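Gripper Week, or How I Learned to Fear Measuring Cups

So last month I promised you all a proper write-up of the finger swap, and then I spent most of my evenings fiddling with it instead of writing. Sorry! It's April 14, 2023, I have coffee, and I'm finally sitting down.

Quick recap for anyone who joined after February: we've been running the Hamutance fingers on the Trindthorpe bench since winter, and I wanted to see how they'd stack up against the Zineo set that everybody in the comments keeps pushing me to try. Same arm, same controller, same 12 objects, 400 grasps in all. I changed the fingers and nothing else (okay, I also re-zeroed the wrist, because I'm fussy).

The easy stuff was a wash. Blocks, a sponge, a tennis ball, both sets just grab it and go. The Zineo tips are wider and a bit softer, and I liked them a lot on anything round. The Hamutance ones are pointy and they look mean, but give them a thin edge and they're lovely. I ended up with 203 grasps on one and the rest on the other before a loose screw called time on me.

Then came the nested cups, which I'd saved for last and kind of dreaded. Picking up the whole stack is no big deal. Getting just the top one off is a whole other evening! The handles lie so close together that a fat fingertip wants to take two or three along for the ride. I slowed the approach way down, dropped the grip force to the lowest setting, and started coming in over the rim instead of from the side. That helped more than any hardware change did.
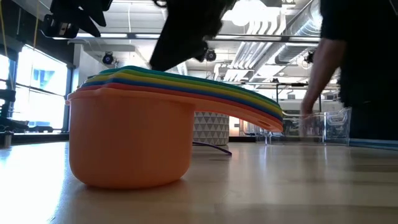
Measuring cups under the grippers, teal on top and the big orange one at the bottom.

My pick for now is the pointy set for kitchen things and the wide set for everything else. Next issue I want to try the Sheikh controller on the same 12 objects and see if the slow approach can get any less slow.

Comments (3)

benchrat6: Did you try coming at the handle ends? Mine always fan out a little there.

tapeandzipties: Team Zineo forever, but fine, I'll give you the cups.

mossygear: What did you tighten that screw with? Mine backs out every 6 days or so and I'm losing my mind.

Contact the newsletter | © 2023 Trindthorpe Bench Notes | Back to top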